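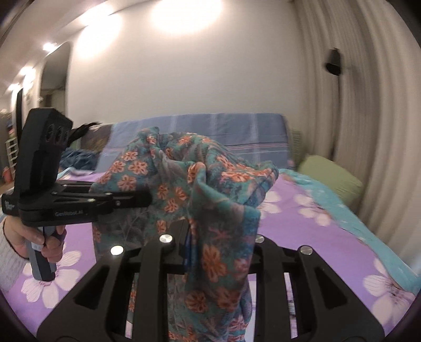 Yolandi Mabaso
You need form B not form A, the harbour office at Indville keeps giving out the wrong one. Same thing happened to my brother. But post the whole story because the dates matter, was it before or after the coastguard report went in?

Karabo Khumalo
Ok, whole story. My father crews on the Stevinora, out of Indville. In November she was hit at night by a cargo ship, the Tamiru, while at anchor off Ternanness. The ship didn't stop. Everyone got off, picked up by another boat, thank God. The hull is split along one side and she's been on the slip ever since.

The district said there would be relief money for the crew, 300 each, and a separate payment for lost gear. The owner has had something already. The crew have had nothing. Office says dad isn't on the list becuase he wasn't on the crew sheet for that trip. He was a late swap for a man who was ill. The skipper will swear to it, so will the rest of them.

What does he do now? Is there an appeal or does he have to go after the shipping company? And does taking the relief money stop him claiming from the ship later? Somebody at the market told him it does and now he doesn't want to sign anything.

Yolandi Mabaso
Right, after reading that. Two separate things, don't let the office mix them up.

The relief money is from the district. It isn't compensation and the ship's owners have nothing to do with it. Ours said so in small print on the back of the form, so read the back before he signs. If there's a line saying "full and final" anything, don't sign, take it to the legal advice desk first. There wasn't one on ours.

For the crew sheet: written statement from the skipper, one from another crewman, copy of dad's fishing licence. And ask the boat that picked them up. They'll have given names to the coastguard when they landed, and if his name is in that report the office can't really argue. Ask for the report in writing. We were number 233 in the queue and it took 3 weeks to get a copy, so start now.

Gear is form C. List everything he lost, his own things only, nets belong to the boat owner. Oilskins, boots, phone, whatever. Receipts if he has them, we had hardly any and they took a signed list.

fishwife_271
waste of time. my uncle waited two years and got nothing from the shipping people, they just change the name of the ship. take the cash and forget it

Yolandi Mabaso
Different case, that ship was never identified. The Tamiru has been named. The crew should put in one claim together through the same lawyer, much cheaper, and ask about time limits at the first meeting. I don't know what the limit is so wont guess.

Karabo Khumalo
Thank you. Skipper is writing his statement tonight. Didn't know about form C at all, the office never mentioned it. Will ask the coastguard for the report tomorrow and post back when there's an answer.

Thread last updated December 2019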